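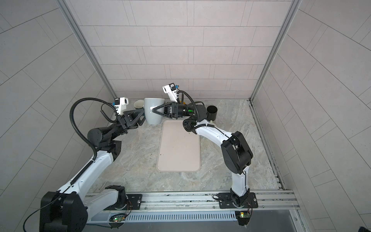
生活文化演習 配布資料6 マグカップの整理と置き方
担当:Omar Rizk

今回は、台所でいちばん数が増えやすい食器、マグカップを取り上げます。皿は重ねることができますが、マグカップは取っ手があるので、同じ方法では片づきません。前回の資料(皿としゃもじ)を持っている人は、いっしょに見てください。

1. 棚に出す前に
まず、しまってあるマグカップを全部出して、台の上に置きます。次に、一つずつ手に取り、ふち、取っ手のつけ根、底の順に調べます。欠けたものは別の箱に入れてください。底のざらざらした部分(高台といいます)は、棚板に傷をつけることがあるので、指で一度さわってみるとよいです。

2. 向きの問題
上向きに置くか、伏せて置くか。これは家庭によって意見が分かれます。上向きは口をつけるふちが棚板にふれません。伏せるとほこりが中に入りませんが、水が残っているとにおいがこもります。私は、毎日使うものは上向き、月に一度しか使わないものは伏せる、と決めています。持つときは、ふちではなく取っ手を持ちます。 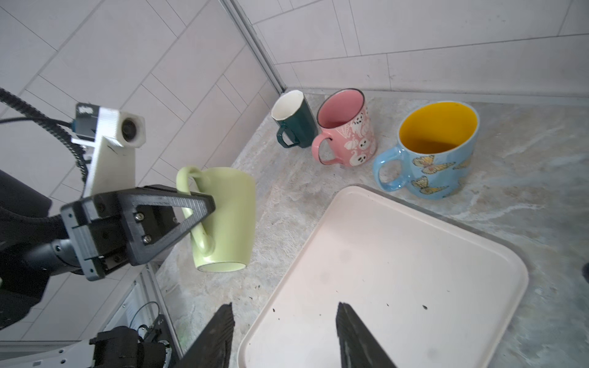 Padillaさんからは、伏せるなら布を一枚しくべきだ、布なしでは棚板の湿気が逃げない、という意見が出ました。私もこれに賛成です。ただし、布は週に2回かえてください。かえない布は、しかない場合よりもよくないと思います。

3. 取っ手をそろえる
一列に並べるときは、取っ手の向きを同じにします。右ききの人が多い家では右、左ききの人が多い家では左です。斜め手前に向ける方法もあり、奥行きの浅い棚ではこちらのほうが取り出しやすいです。つやのある釉薬のものは、洗ったあとの指のあとが目立つので、並べる前に乾いた布でふきます。
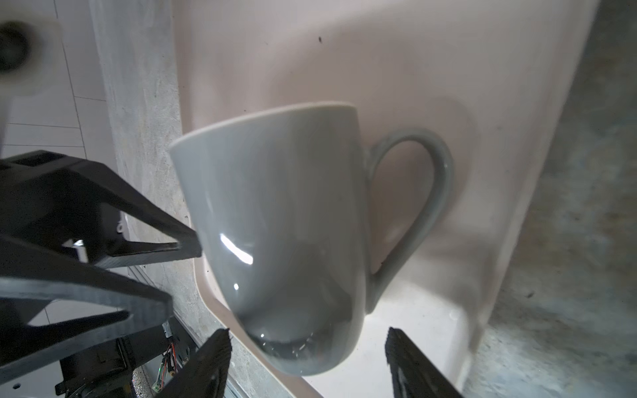 4. 色と柄の並べ方
無地のものと絵のあるものを交互に置くか、分けて置くか。規則はありません。絵のあるものは、絵が手前に見えるように置きたくなりますが、そうすると取っ手の向きがそろわないことがあります。演習では、取っ手を先に決めて、絵はあきらめる方法と、その反対の方法を両方ためしてください。内側の色が外側とちがうマグカップは、上向きに置くと上から見分けやすいです。

トレーは、棚の中ではなく、台の上で使います。洗ったものを仮に置く場所と考えてください。トレーに置いたままにすると、結局そこが棚になってしまいます。

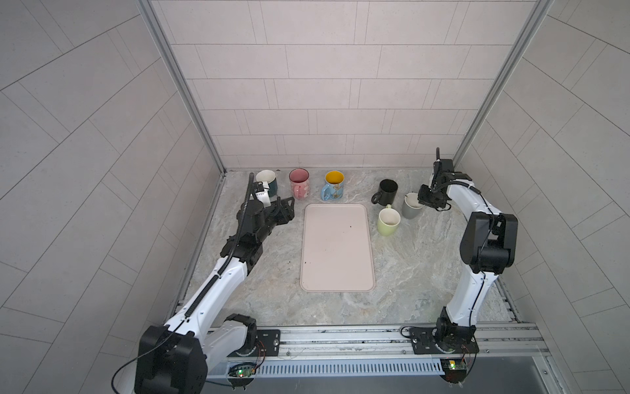 図4 壁ぎわに並べたマグカップとトレー

5. 次回までの課題
自分の家のマグカップを並べなおし、前と後の配置を簡単な図にかいてください。取っ手の向きは矢印で示します。提出先は823教室の前の箱です。用紙は230円のノートを切ったものでもかまいません。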